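4. Moving In: Setting Up Your Fotcombe Countertop Dishwasher

Read this section before you plug anything in. If you have already plugged something in, unplug it and read this section anyway.

4.1 Choosing a spot

The Fotcombe needs a flat counter, a grounded outlet and a sink within reach of its hoses. It does not need a view. Leave a hand's width of air behind the cabinet and a little more on the door side, and check that the door opens all the way down without meeting a drawer pull, a toaster or a cat.

1. Clear the counter and wipe it down.
2. Measure the height under your wall cabinets. The steam vent is at the top rear, and painted cabinets do not enjoy steam.
3. Have two people lift the machine out of the carton by its base. The door handle is for the door.
4. Set it down and turn the front feet until it stops rocking. Check again with a full rack.

Note: A slight forward tilt will leave a puddle on the counter at the end of every wash. Customers tend to report this as a leak. It is a foot.

4.2 Unpacking the small parts

The small parts travel inside the wash tub, where they are safe from everyone except the person who runs a first cycle without looking. Take out the cutlery basket and lift the lower rack straight up. The parts bag is underneath.

It should hold the faucet adapter, two rubber washers, the drain hook, the salt funnel and a hardness test strip. The strip is thin and the color of packing paper, and a great many of them have gone out with the recycling. Find it now.
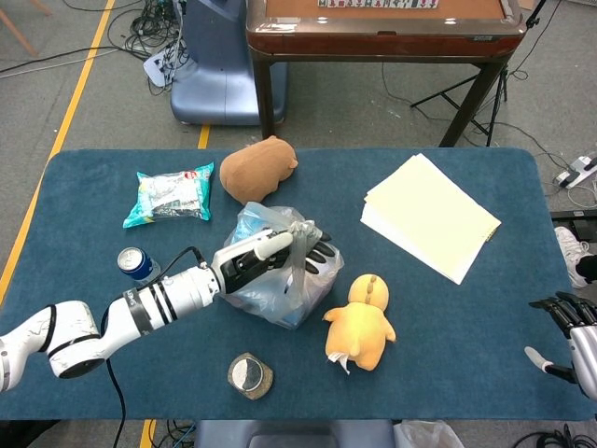 Keep the second washer. The first one will do its job for years and then quit on a holiday, and the hardware store will have every size but yours. If you would like a spare anyway, ask for part 2198. The complete adapter kit is part 2576 and comes with washers already fitted.

4.3 Connecting the water

1. Unscrew the aerator from the end of your faucet. Put it somewhere you will remember. Write down where that is.
2. Press one washer into the adapter, flat side toward the faucet.
3. Screw the adapter on by hand until snug, then give it a quarter turn more with a cloth around it. Do not use pliers. We know you own pliers.
4. Push the inlet hose onto the adapter until it clicks.
5. Open the cold tap slowly and watch the joint for a full minute. A full minute is longer than you think.
6. Hook the drain hose over the edge of the sink and press the suction cup down on a clean, damp surface.

Caution: The drain hose moves when the pump starts. If it isn't hooked, it will rise up and empty itself onto the floor, or onto whoever has leaned in to see what the noise is.

Pull-out spray faucets will not take the adapter. Neither will most of the tall, handsome ones. The El-Sayed side connector (part 3909, sold separately) fits under the sink and should be put in by a plumber or a patient relative.

4.4 Testing your water and adding salt

Dip the test strip in cold tap water for one second, shake it off and wait. Compare the strip with the chart inside the door. If you land between two shades, take the harder one. If every square has changed color, you live in Livcombe or somewhere very like it, and you will be buying a lot of salt.

1. Unscrew the salt cap in the floor of the tub.
2. Fill the well to the top with water. You do this the first time only.
3. Pour in dishwasher salt through the funnel until the water overflows. It is supposed to overflow.
4. Wipe up loose grains and close the cap firmly.
5. Run a Rinse cycle right away, with nothing inside.

Caution: Table salt, sea salt and the pink kind somebody gave you as a present will clog the softener. The warranty is quite clear on the subject.

4.5 The first real wash

Run one Normal cycle empty, with detergent. Expect a smell of warm rubber. It should be gone by the third wash. The machine will hum, go silent, click and hum again, and the silent part may last several minutes while the heater works — leave the door shut.

If the display shows E4, the machine is asking for water. Open the tap. If the tap is already open, look for a kink in the inlet hose, generally right behind the cabinet where you pushed everything back against the wall in 4.1.

Next: 5. Loading the Racks, and Arguments Arising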